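# Chapter 5: Gathering Demonstrations

A policy trained by imitation can only be as good as the demonstrations behind it. Earlier chapters took the dataset as given and asked how to fit a model to it. We now go back a step and look at how the examples come to exist: who or what produces them, what gets written down at each time step, and which decisions made in the first week are hard to undo in the tenth.

The running case in this chapter is the Tidlow kitchen set, a collection of 234 demonstrations recorded in simulation. Each one covers a single household task, such as moving a dish from one place to another or turning a faucet lever. A person drives a simulated arm with a handheld controller, and the software stores the joint positions, the gripper command and one or more rendered views. The set is small by current standards. We chose it so that a reader can go through all of it in an afternoon, and we recommend doing that before starting the exercises.

## 5.1 What counts as an example

In supervised learning, an example is a pair: an input and a label. In imitation learning the unit is less clear. A demonstration may run for several hundred time steps, and each step can be treated as its own pair of observation and action. On that count the Tidlow set has many thousands of examples. But steps from the same demonstration are closely related. They share a layout, a set of objects, a starting pose and the habits of one operator. When you report the size of a dataset, give both numbers, and treat the number of demonstrations as the more informative one.

The layout matters a great deal. Every demonstration in the set starts from a generated kitchen, and the generator decides the counter material, the sink, the color of the fixtures and which small objects are placed where. Some choices make the task harder to learn from images alone. A dark faucet beside a sink of nearly the same color gives the model little contrast to work with, while a round dish with a golden-orange rim is easy to pick out against the gray of the basin. Small items are a separate difficulty. At a low rendering resolution, something pale and lumpy on the sink deck may cover only a few pixels, and even a person can be unsure what it is.
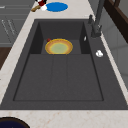
Readers of an early draft, working through this section at Janorwood, objected that a generated kitchen is too tidy a source of variety: the generator can only shuffle what its designers thought to put in, so 500 layouts may teach a model less than a handful of real kitchens would. They asked why the chapter begins with simulation at all.

The objection is fair, and we return to it in Section 5.4. Our reasons for starting here are practical. A simulated layout can be reset exactly, so two operators can be given the same starting state and their demonstrations compared. The true position of every object is known to the software, even when it is hard to see in the rendered view. And mistakes are cheap – a dropped plate costs one keystroke.

## 5.2 The operator as a source of variation

Two people asked to do the same task will not do it the same way. One reaches over the front edge of the sink, another comes in from the side. One pauses before closing the gripper, another closes it on the move. If both styles are in the data and the model averages them, the result can be a motion that neither person would make.

The Tidlow set was recorded by 8 operators at Trurnuslow. Each practiced until they could complete 5 attempts in a row, and the practice attempts were not stored. In hindsight this was a mistake. Failed and corrected attempts show how to recover from a bad grasp, and a model that has only seen clean runs has no example to follow once it drifts off course. We suggest keeping every attempt, with a field that marks the outcome, and leaving the filtering for training time.

The operator's identity should be stored as well, as a code. Without it there is no way to check later whether a model works only in the style of one person.

## 5.3 Writing the task down

Each demonstration carries a short text instruction. The Van Wyk protocol, which we follow here, has the instruction written before the recording begins and read by the operator from the screen. Instructions written afterward tend to describe what the operator did, including slips. Table 5.1 lists the fields stored with each demonstration, and the first of them is the instruction text exactly as it was shown.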